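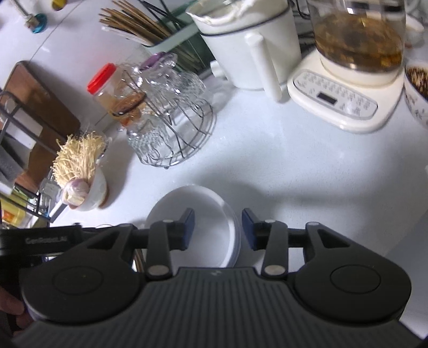

Unit 3: Counter Layout Before Cooking

Course notes, T. Sikora. Read before the May practical.

3.1 Back row

Items that are not needed in the first stage stand along the back of the counter. The working area is the strip between that row and the front edge. It is kept clear except for the piece in use, such as a lid laid flat.

Cutting boards are stored upright. A wire rack holds the board at a slant and lets air reach both faces. A board left flat on the counter traps moisture underneath and takes up space needed for plates.

3.2 Delicate produce

Enoki mushrooms go in a bowl of their own. The stems are long and thin and bend under any weight, so nothing is stacked on them. Portion for the exercise: 200 g per group. Trim the base, separate the bundle by hand, and return it to the bowl with the caps at one end. Use within 30 minutes of trimming.

3.3 Plates and bowls

Two rules apply:

Bowls of one pattern are stacked - rims level, top bowl empty.

Serving plates lie flat beside the stack, face up. A decorated plate is checked for chips at the rim before food goes on it.

Mixed stacks (bowl on plate, plate on bowl) are marked down in the practical. They slide when the counter is bumped, and the lower piece can't be reached without unloading the upper one.
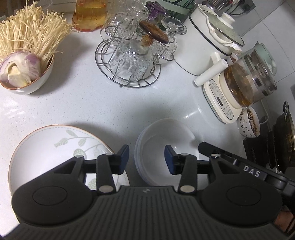
3.4 Glassware and appliances

Glassware is kept away from the front edge and is moved first when space is short. Appliances stay where their cords reach the outlet without crossing the working strip. A cord that crosses the strip counts as a layout fault even if the appliance is switched off.

3.5 Exercise

Draw your own counter to scale. Mark the back row, the working strip and the stacks. Hand in the drawing on form 2316 with your group name (Idow, Bach or Gerico).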